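Bondcombe, second winter, and why I moved the whole mill

September 21, 2020

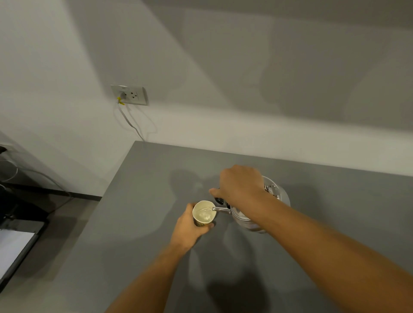
Cup of water first, then blocks.

Ok so quick update because I have to be up early and I promised I'd post before the server goes down for the map backup. No proper screenshots this time, sorry, I'm on the old laptop and it chokes if I turn the shaders on.

For anyone new: Bondcombe is my survival town. Same world since forever, started on a tiny beach with one sheep. It's on the Wesholm server, which is small and mostly friendly and runs Hakavow, the seasons modpack. Crops stop growing in winter, rivers freeze, animals wander less. You have to store food or you spend the cold months eating rotten flesh like an animal. Ask me how last winter went.

Last winter I had 4 chests of wheat and thought I was rich. Ran out before the thaw. Ended up walking to Eide, the next town over, and trading diamonds for baked potatoes. Diamonds. Torbjørn Sandberg runs Eide and he still has them in item frames over his front door with a sign that says POTATO MONEY. So this year I'm planning.

The mill. Old mill was on the river on the east side, looked great, totally useless from first frost. Water wheel stops when the water under it freezes, which I knew, I just figured a torch or two would keep it going. Torches do melt ice in this pack but only right up close, and the wheel wants open water along its full width plus some upstream. I had torches on every fence post and it still seized up every night. Come back in the morning, no flour.

Tried in order:
- more torches (ugly)
- lava under glass next to the channel (worked!! then burned the roof)
- just not sleeping, so I could break the ice by hand (no)

So I moved it underground. There's a ravine under the hill behind the church, with a spring at the bottom, and Hakavow doesn't freeze water that has no sky above it. Should of checked that a year ago. It's in the settings page under temperature, in plain text, I just never scrolled that far.

Digging took forever. The spring is at level 50 and the ravine floor slopes the wrong way so I had to build the channel up on cobble with a drop at the end. The wheel is 7 wide so the room had to be bigger than I wanted, and then I hit gravel, and then the gravel hit me. Lost a decent pickaxe in there somewhere. If you're on the server and you find an Efficiency pick called Gerald please mail it back.

Layout now is spring at the north end, wheel in the middle, grindstones one floor up, hoppers from the stones into barrels. Barrels not chests, because you can stack them with blocks on top and still open them. Wheat goes down a chute from the church yard. I fill the chute, walk down the stairs, flour is already coming out. Very pleased with the chute.

Things still wrong with it:

Noise. The wheel sound carries up through the floor and you can hear it in the church. Sort of a creaky thump. I've put wool under the floorboards but I think wool only blocks the other kind of sound. Might leave it. Kind of spooky, kind of nice.

Mobs. It's a cave, so obviously. Lit the main room but the ravine goes on a lot further than I've explored and stuff keeps drifting in from the south. Walled most of it off. A creeper got the stairs once already. I rebuilt them in stone brick and they look better so fine.

Lag. Hoppers. I know. I've been told. Torbjørn says to put a composter on top of each one to stop it checking for items, I'll do it this weekend.

Food count so far is 67 stacks of flour, plus carrots, plus whatever the bees are doing. Pack bread needs flour AND salt now since the last update so I also need a salt pan before the sea ices over. Haven't started. There's a flat bit of shore past the lighthouse that would do, if I can get the drowned to leave me alone there for one evening.

Also I tore out the old mill wheel but kept the building. Going to be a bakery, or a tavern, or storage like every other building I've ever made. The roof is half burnt still so first job is spruce. Had a go at mixing in dark oak slabs and it looked like a bruise, took it all down agian.

Server winter starts in November so that's my deadline for the salt and the south wall. If you play on Wesholm and want flour, I'm taking orders, drop a book in the mailbox by the Bondcombe gate with your name and how many stacks. I take iron, honey, or glass. Torbjørn pays in diamonds.

Next post will be the salt pan, or the bees if the salt pan goes badly. Backup's starting, gotta log off and park my horse.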